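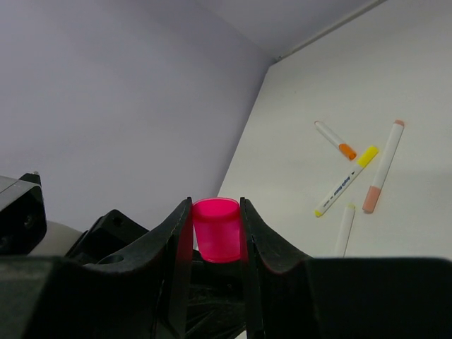
Search the notebook Go

Altby robotics club, bench notes, 25/02/2021

Right, pens again! I'm writing this up while it's still fresh, mostly for me but also for whoever has the bench next. The job for the Davano round is the stationery one: pens and caps on a white table, two arms, tray at the back, and you get marks for tidying and extra marks for capping. We've been leaving the capping bit alone for weeks (cowardice, mine included) and I decided today was the day.

Software is still the Fiterano build from last term. I did load the newer Simiyu settings first but the left arm felt sluggish with them, so back they went. If you want to try them yourself they're saved as set 21, and please don't overwrite set 2, it's the only one I trust!

Grip first. A cap is a horrid little thing to hold because it tapers, so if you pinch too low it wants to creep up out of the fingers. I moved the pinch point closer to the rim and I like it much better there. Closing value is 89 for caps now. Pens can stay where they were.

Then both arms together. Left takes the pen and keeps it upright with the tip pointing to the back, right brings the cap across from beside the tray. I started with green because the colour stands out so well against the table, pink next if there's time. The slim markers stay out as clutter, the rules say there has to be some and they make the camera work for its living.

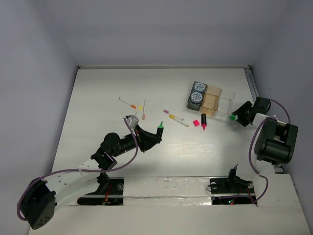
Things I want to sort before the next go

- Line the arms up in height before they come in sideways. I keep wanting to do both moves at once and it's asking for trouble.
- Mind the purple cables. Give them a good loose loop at the wrist and check them at full reach, both sides.
- Lids. The round ones are worth as much as a pen and we haven't got a decent grab for them at all. Flat on the table is one problem, standing on edge is quite another, and I think they need two separate routines.

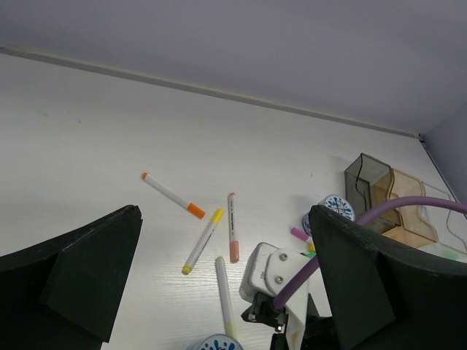

I'd also like the tray taped down, or at least a pencil mark on the table so we can put it back in the same spot each time, as my drop positions are all measured from it and I'm sick of redoing them. Run log is number 2332 on the shared drive if anyone fancies a look. The heat isn't until June so there's time to be fussy about it.

Still to do: order more green highlighters, charge the spare laptop, ask whether capping with the wrong colour loses marks or just doesn't score.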